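八月，早上，先把茶泡上再写。

这一篇接着上一篇往下记，还是 Ostau 那本投资意向的底账。上一篇结尾我写得很潦草（那天急着赶车），有几句话连我自己今天回头看都要猜一会儿，所以这次写得啰嗦一些，各位多担待，嫌长的可以直接跳到后面“待办”那一节。 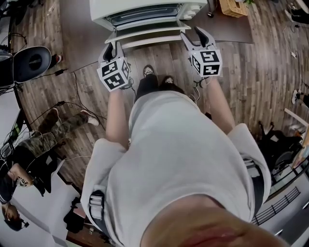
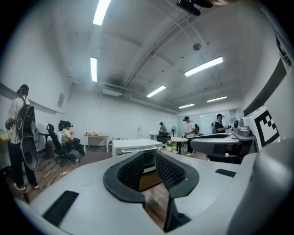

## 先说清楚手头有什么

我们从 Ostau 州政府的新闻稿、来访公报、签约仪式的会后通稿，还有投资促进处自己印的小册子里，一条一条地把“合作意向”抠出来，登进同一张表。到昨晚收工为止，表里是 649 条。所谓一条，按我们当初的约定，是指一次公开表态里能单独拎出来的一件事：谁，对什么地方或者什么行业，表示了什么程度的兴趣。一位来访的参赞在同一场会见里既说对温室蔬菜感兴趣，又说愿意帮着牵线做旅游培训，那就是两条。同一句话被三家媒体转载，仍旧只算一条，出处栏里把三家都写上。

这个约定听上去很干脆，做起来磨人得很。新闻稿的写法大家都熟悉：“双方就进一步深化各领域合作交换了意见”，这一句里到底有几件事？我起初的做法是有几个领域就登几条，后来发现“各领域”三个字能把表撑得老大，里面全是空气。现在改成：没有点出具体行业或者具体地点的，一律只登一条，行业栏写“泛指”。改完以后我又从头捋了一遍旧的条目，捋得眼睛发酸，不过表确实清爽多了，看着心里舒坦。

649 条里面，能在后续材料里找到下文的有 162 条。“下文”的门槛放得很低：再提过一次、派人来看过地、发过招标公告、登记过公司，都算。剩下的那些，公开材料里再没有出现过。我要反复提醒自己，也提醒以后翻这本笔记的同事：公开材料里没有，不等于事情黄了。有些企业做事就是不爱声张，有些州里的部门发稿全凭心情。所以表里那一栏的名字从“未落实”改成了“未见后续”，请大家引用的时候也用后一个说法，千万别图省事写成“落空”。

162 比 649，四分之一还差那么一丁点。这个比例我暂时不想对外讲，理由写在后面。

## 程度怎么分级

昨天花时间最多的是这一块。原来的分级是我一拍脑袋定的，用了一阵子，毛病越来越多，趁这次一起修掉。

原来的最低一级叫“表示兴趣”，往上是“考虑可能性”，再往上是“达成共识”，然后是“签署文件”。问题出在“表示兴趣”和“考虑可能性”之间。我把同一场会见的不同语种通稿摆在一起看，这边写的是“对该州投资潜力表现出兴趣”，那边写的是“正在研究合作的可能性”，说的分明是同一句客套话，翻译的时候随手一换，就跳了一级。我还专门挑了一批旧条目重新打分，中间隔了一夜，两次打下来，就数这两级之间来回跳得最多。连我自己都跟自己对不上，再拿去给别人用，实在说不过去。

所以合并了。新的分级如下，请以这个为准：

- **甲：口头表态。** 兴趣、关注、考虑、研究可能性、愿意了解，统统放在这里，不再细分。
- **乙：有具体动作的安排。** 约好了谁来、来看什么、谁给谁寄资料。要求材料里写出动作，光有“将加强联系”不够。
- **丙：有文件。** 备忘录、意向书、议事录都算。文件的名称照抄原文，不要自己翻得更响亮。
- **丁：有钱或者有地。** 合同金额、注册资本、租约、土地划拨，材料里至少出现一样。

有人会问，备忘录和意向书分量不一样，为什么塞在一起。我也犹豫过，茶都凉了一杯。最后还是塞在一起，另外加了一栏“文件名称”，真要细看的人可以按那一栏筛。分级这种东西，分得越细，登记的人手越抖，我宁可粗一点，稳一点。

另外有个小规矩，之前口头说过，没落到纸上，这里补记：级别只看这一条材料本身写了什么，不许拿后来的事往前补。比如后来真的签了合同，当初那次会见仍旧是甲，合同另起一条登成丁，用“关联号”串起来。这样以后想看一件事是怎么一步一步走过来的，顺着关联号往下摸就行了。我昨天就这么摸了几串，看着一句客气话慢慢长出枝叶来，说真的还挺高兴的。

## 两家企业，写得细一点

“未见后续”那一大堆我没本事讲出什么故事，有下文的里面，倒是有 2 家企业的线索特别完整，适合拿来当样本，教新来的同事怎么登记。

**Brovevetti。** 做果汁和果酱灌装的。第一次出现在一篇来访公报的倒数第二段，夹在随团企业名单里，连一句话都没轮到说。按规矩，光出现在名单里不登条目，我只在备注里记了一笔。第二次出现是投资促进处的一篇短讯，说该公司的人看了河谷下游的果园和一处旧冷库，这就够得上乙了。再往后有一份备忘录（丙），内容是先收购浓缩原料，再谈建灌装线。备忘录全文我们没有，只有通稿里引的几句，所以“建灌装线”那一半我打了个问号，没有单独登。

值得留心的是果园的说法。公报里讲“现代化密植果园”，短讯里讲“果园”，备忘录通稿里讲“果农合作社”。这三个词背后可能是同一块地，也可能是三家不同的供货方。我昨晚差一点顺手把它们并成一处，手都放在键盘上了，又缩了回来。先分开放着，等拿到合作社的登记名再说。同事里谁熟悉那一带的，麻烦在这一页边上写一句，铅笔就行。

**Lamrani。** 这家是做转运仓储的，线索走的是另外一个样子。它从头到尾没有跟哪个代表团一起露过面，最早见到的是一份地块公告后面的申请人名单，一上来就是丁。倒着往回找，找了大半个下午，也没找到任何一次会见提到过它。要是我们只登新闻稿，这家就整个漏掉了。

这件事让我心里有点不踏实。我们这张表是从“表态”开始收的，天生就偏向那些爱开口的。像 Lamrani 这样闷头办事的，还有多少家没进来，我不知道。前面说那个比例暂时不想对外讲，主要就是这个缘故：分母是说过话的，分子是说过话又有下文的，那些没说过话就干起来的，两头都不在。拿这个比例去形容“Ostau 招商的成效”，对人家不公平，对读者也不公平。要讲，就只能讲成“公开表态当中后来又能找到材料的占多少”，句子长一点就长一点。

## 地块清单那边

投资促进处的小册子后面附了一份可供投资的地块清单，一共 11 块。我把它们逐块对着表过了一遍，有些收获，也有些头疼的地方。

收获是，清单上的编号比较规矩，同一块地在不同年份的册子里编号不变，哪怕名字改得面目全非。有一块地，早先叫“轻工业备用场地”，后来叫“农产品加工园”，再后来叫“综合物流节点”，编号还是那一个。所以从今天起，凡是能对上编号的，地点栏一律写编号，名字放括号里。已经登的条目我改了一部分，剩下的这几天陆续改，改过的在行首打勾，大家看到没打勾的先别引用地点。

头疼的是基础设施那几栏。“供电：具备”“供气：具备”“道路：具备”，册子里几乎整列都是“具备”。到底是管子已经通到围墙边上，还是说附近有一条主管道、要接得自己掏钱，完全看不出来。对投资人来讲这两种情况差得太远了。我翻了招标公告，公告里写得老实得多，有的会注明接入点距离和需要另签的协议。我的想法是把册子的说法和公告的说法并排放，两栏都留，不替他们统一。没有公告的就空着，空着也是信息。

顺便抱怨一句（抱怨完就好了）：册子的面积单位前后不一，前半本用公顷，后半本用平方米，中间没有任何提示。我在录入的时候差点把一小块院子录成了半座城。已经全部换算成公顷，原始写法保留在隐藏列里，谁要核对就展开看。

## 关于 Dinard

Dinard 是我们自己给对照组起的代号，新同事总以为是什么地名典故，其实就是文件夹名字沿用下来的，别多想。它装的是邻近几个州的同类材料，口径跟 Ostau 这边一样，只是收得还很浅。

本来指望 Dinard 能告诉我们，Ostau 的通稿是不是比别处写得更热情。眼下还不敢下结论，只能记几点印象，权当给自己留个路标：

邻州的通稿短得多，常常就是“某某会见了某某，讨论了某某”，形容词少，登记起来很快，但能登成乙的也少，动作都没写出来。Ostau 的通稿长，喜欢引双方的原话，引着引着就带出具体的事情来了，谁要来看温室，谁答应寄设备目录。所以单看乙级的多少，会显得 Ostau 特别活跃，可这里面有多少是事情本身多，有多少是写稿的人勤快，眼下分不开。

我想过一个笨办法：挑那些先后到过 Ostau 又到过邻州的代表团，同一拨人，同一趟行程，看两边各写出了什么。这样至少来的人是一样的。行程要一段一段对，很费工夫，好在这种连着跑几处的团并不少见，公报末尾往往会提一句“随后将前往某地”。谁在读材料的时候碰到这种句子，请顺手把它抄进“行程”那一栏，哪怕当时用不上。

还有，来访者的头衔请照抄。公使衔参赞就是公使衔参赞，别写成公使，更别写成大使。我在旧条目里看到过一位来访者，四篇通稿里升了两次官，全是我们自己录入的时候手滑。头衔高低会影响后面按“来访级别”做的分组，这种错很难查，又很不值当。

## 登记时的几条老话，再唠叨一遍

写给刚加入的同事，老同事看过就算温习。

读材料先看最后一段。新闻稿的头两段是仪式，谁见了谁，天气多好，友谊多深；具体的东西喜欢藏在后面，尤其是“此外”“会见结束时”“据悉”这几个词后头。我自己现在习惯倒着读一遍，再正着读一遍，漏得少了很多。

金额不要换算。原文是哪种货币就写哪种，换算另有专人在季度末统一做。之前有几条被好心人按当天汇率换过了，我费了好大劲才找回原文。好心我领了，下次请把好心用在补出处上。

引号里的话要整句抄。掐头去尾之后，“如果条件合适，我们愿意考虑”就变成了“我们愿意考虑”，意思差了一截。条件从句往往是整句话里最实在的部分，舍不得丢。

译名先查译名表再录。表里没有的，自己先拟一个，后面括注原文，然后到译名表末尾加一行。Brovevetti 和 Lamrani 我都没有译，直接用原文，别的企业也照此办理，地名才译。（Ostau 是例外，习惯了，改不过来了。）

遇到拿不准的，写“拿不准”三个字，比硬填一个好得多。备注栏又不收费，写长一点没关系，你们看我就知道了。

## 今天做了什么，流水账

早上把分级的新口径写进说明页，旧口径没有删，折叠在下面，免得以后有人看旧报告对不上号。

接着改地点编号，改到清单的后半截，停下来吃了点东西。吃的时候想起来有一块地在公告里撤回过，又重新挂出，赶紧记在纸巾上，回来补进了备注。撤回的原因公告没写，我也就没写。

下午对 Brovevetti 那串关联号，发现有一条方向接反了，后面的指着前面的，前面的却指向自己。修好了。顺带查了一下别的串，又揪出几个类似的，都是早期手工填的时候留下的。我写了个很简单的检查公式放在表的最右边，变红就是有问题，大家录完一条瞟一眼。

傍晚试着画了一张图，横着是时间，竖着是甲乙丙丁，一串一根线。画出来密密麻麻像一团毛线，看不出名堂，但是有几根线从甲一路走到丁，单独抽出来倒挺清楚。也许以后的报告里就放这几根，配上文字慢慢讲，别贪多。图存在 Dinard 文件夹旁边，文件名里带“毛线”二字，别笑。

## 待办

- [ ] 地点编号改完，行首打勾
- [ ] 问档案室借 Brovevetti 备忘录全文，借不到就把那个问号留着
- [ ] 翻一遍历年地块公告的申请人名单，看还有没有像 Lamrani 这样从来没在会见里出现过的
- [ ] “泛指”那一类抽一部分复核，最好换个人来抽，我自己看太多遍，已经看麻木了
- [ ] 册子和公告两栏并排的版式，发给大家提意见
- [ ] 代表团行程栏：先从公报末尾的“随后将前往”抄起
- [x] 分级说明页更新
- [x] 关联号检查公式

页边再补一句：面积换算那一列，有人问能不能把隐藏列直接删了，先别删，等下一次核对完再商量。茶叶罐见底了，下次谁路过帮忙带一点，绿的红的都好。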